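Nalex Counter Assist
Two-arm kitchen automation for staff canteens, training kitchens and office pantries

Hello from the Nalex kitchen team! Counter Assist is a two-arm robot for the dull half of kitchen work: setting out, putting back, clearing down and setting out again. It stands at the counter you already have, and it leaves the cooking and tasting and the talking to guests with the people who like doing it.

We started on it after a long August in the canteen at Clernow, where Emrys Griffiths runs the morning shift. Emrys let us follow the crew from 5:30 until the last tray was wiped, and what struck us was how much of that time went on things that had nothing to do with food. Someone needs the herbs. Someone else has moved the boards. The basket is back on the wrong counter again, and the person who knows where it lives is on break. The crew logged 272 trips to the same stretch of counter in one morning — and that was a quiet one!

What it does

You teach Counter Assist a layout once, by setting the counter the way you want it and saving it under a name ("breakfast", "salad prep", "close"). After that anyone on shift can call the layout up from the panel. The arms work at the same time and can reach toward opposite ends of the counter, so nobody has to walk around anybody.

Every new layout is tried in simulation first. The kitchen model is built with your own counter height and cabinet positions, and your crew can watch the run before the robot moves in the real room. We love this part. People who have never touched a robot start saying "no, further back, I need my elbow there" within minutes, and they're right nearly every time.

Simulated kitchen views from the layout planner: 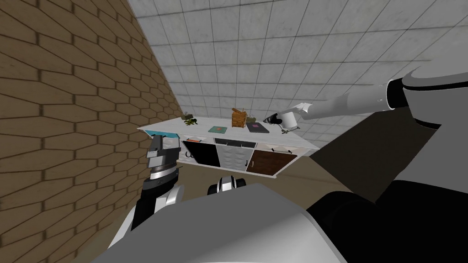
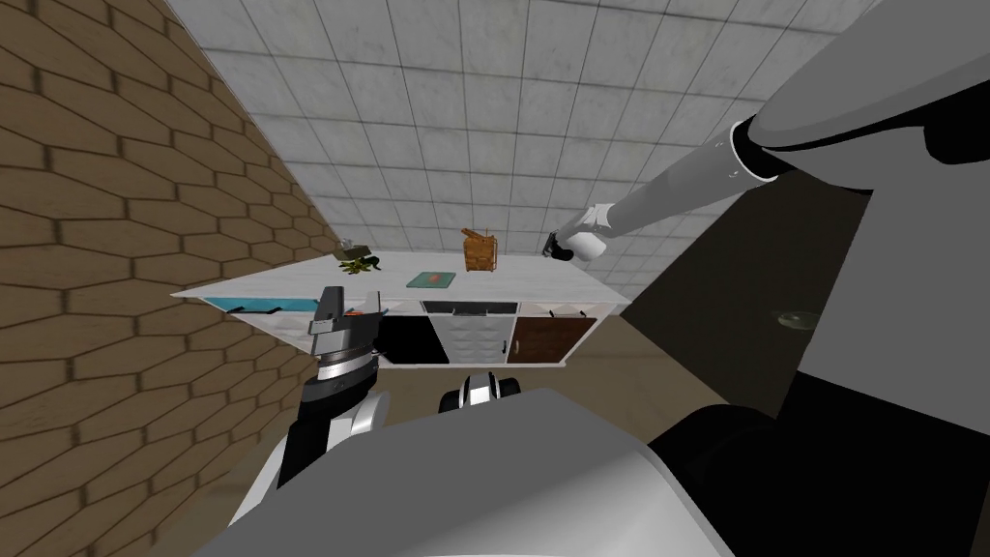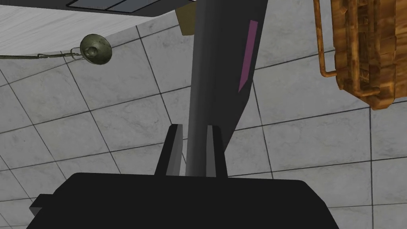
Does the crew need a programmer to add a new layout?
Any crew member who has done the half-day training can add one from the panel, and it takes a few minutes for a simple counter.

What changes for the people

Negin Salehi leads our workplace team, and she spends her first week at every site without a robot. She asks each person which jobs they would hand over tomorrow and which they'd be sorry to lose. The answers are never the same twice. At Clernow the pastry cook wanted to keep laying out her own tools (she thinks while she does it), so the robot stays away from her end until she calls it. The dishwashing crew wanted rid of evening resets completely, and got their wish.

Hours didn't drop at Clernow. The time went into a hot breakfast twice a week, something the crew had been asking to try for ages, and into letting the newer staff learn the grill. Emrys now plans the shift with one person named as robot lead, a role that rotates and comes with a small pay bump. We ask every customer to do something similar. Looking after the machine is skilled work, and it should show up on the schedule and in the pay.

There were rough patches too. For the first couple of weeks the crew kept stopping to watch it, and the original chime had to go — it sounded exactly like the oven timer. You can now pick from several tones or switch to a light.

Working side by side

Each arm slows when someone steps close and stops at a touch. The stop buttons are on both sides of the base and on the panel. Long hair and loose sleeves should be tied back, same as at any kitchen machine. Please keep knives off any counter the robot is setting; it isn't approved for blades, and we don't plan to change that.

Details

Height at shoulder, adjustable: up to 70 inches
Saved layouts: 69 per unit
Service interval: 3000 working hours
Cleaning: wipe-down with standard kitchen sanitizer, no hoses
Panel languages: English, Spanish, French
Training: half a day per crew, on site, repeated free when staff change

Finger pads and joint covers are stocked by Fahmy and can be swapped without tools. Software updates arrive overnight and wait for the robot lead to accept them, so you won't come in at 5:30 to a machine that behaves differently from yesterday's.

Trying it out

We bring a unit to your kitchen for one month, after Negin's week with the crew. At the end the crew votes on whether it stays, and we'll take it away with no charge if the answer is no. To set up a visit, write to the Nalex kitchen team with a rough sketch of your counter and the times of your shifts. Pencil on the back of an order sheet is fine.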